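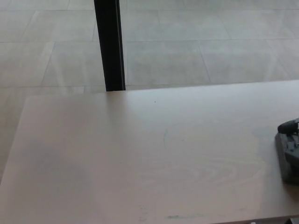 The Table Comes First
28 May 2024

Most people who start a robot at home buy the arm first. I did too, and I think it was a mistake. If I could give one piece of advice to someone about to put a weekend and a paycheck into a small manipulator, it would be to spend the first month on the table.

I build in a shared workshop called Plotside. Members pay by the month and get a bench, a shelf, and a key. My project is called Rosora. It is supposed to pick small parts out of a mixed pile and sort them into trays, which a patient ten-year-old can do without training. I have been at it since October. The arm has worked, in the sense of moving where it is told, for most of that time. The sorting has not.

For a long while I assumed the trouble was in the software, since that is where the errors showed up. The gripper would close a finger's width to the left of a part. I would recalibrate, and it would be fine for an evening. The next time I came in, it would be off again, by a different amount and in a different direction. I rewrote the calibration routine twice. I read a lot of forum threads by people with the same problem, nearly all of whom were also rewriting their calibration routines.

The cause was a folding table. It flexed when the arm reached out and came back a little different each time. The camera was on a tripod next to it, and the tripod got bumped when people walked past. Every number I had so carefully worked out was a measurement of furniture that had since moved.

Hobby robotics has a blind spot here. The kits are sold by reach, payload, and number of joints. The reviews compare motors. I have read build logs that go on for pages about gear reduction and then mention in passing that the whole thing is clamped to a kitchen counter. A machine that is supposed to repeat a position is only as repeatable as what it is bolted to, and that part doesn't come in the box.

There is a cost argument against me, and I take it seriously. A decent table is heavy, takes up room, and is no fun to buy. Someone with 500 dollars to spend wants to see something move by the end of it. I understand that. I spent more than that on motors before I spent anything on a surface to put them on. But the surface doesn't have to be expensive. Mine came from an office clearance. What it needed was weight, a flat top, legs that could be leveled, and a back edge I could fix things to. I added feet, shimmed one corner, and checked it over several days with a dial indicator. That was about 30 dollars in parts.

The surface finish matters as well, and I got that wrong once. My first top was glossy white. The depth camera hated it, and every overhead light turned into a bright patch that the software took for an object. A matte top in a dull color is much easier to work with. Pattern is less of a problem than people say, as long as it is faint. Light falling unevenly from one side to the other is a bigger nuisance, and I still haven't fully solved it. Parts that are easy to find on the bright side get lost on the dim side. I have tried a diffuser and I have tried moving the lamps. At present I correct for it in code, which I regard as a defeat.

I would also argue for keeping the work area clear, and this is the point on which I get the most disagreement at Plotside. Other members like to have everything within reach: meter, drivers, spare fasteners, coffee. I used to as well. Then I went back through my logs and found 136 failed picks in a single week where the arm had gone after something that wasn't a part. One was a zip tie end. A good number were pencil marks I had drawn myself to show where the trays went. Now I draw as little as I can on the top, and anything the robot isn't meant to handle goes on the shelf.

The other objection I hear is that a robot ought to cope with mess. A useful home robot will have to deal with wobbly tables, bad light, and coffee cups, so why train it in a place that has none of those? I agree with the goal. I don't agree with the order. When everything is moving, a failure tells you nothing. You can't say whether the camera shifted, the arm sagged, or the model guessed wrong. Once the table stays put you can bring the mess back a piece at a time and see which piece breaks it. I have started doing this with lighting and will do clutter next.

I have a spreadsheet of every pick since the new table went in. The count stands at 1,224. The success rate isn't something I would brag about, but it is the same from one evening to the next, and it never was before. When I change something now, the rate goes up or down and I can believe it.

The kit sellers could help. Tarawneh, where I bought my motors, ships a nice printed booklet with wiring diagrams and torque curves. It has nothing on mounting. Fomow, which sold me the controller, has one sentence telling the customer to use "a stable surface." One page on what counts as stable, with a simple test and a number to aim for, would have saved me a winter.

Workshops could help too. A bench built for soldering is usually fine for soldering and poor for this. If a few members are building arms, it is worth setting aside one heavy table, fixing it to the floor, and making a rule that it does not get moved for the annual cleanup. We are still arguing about that last part.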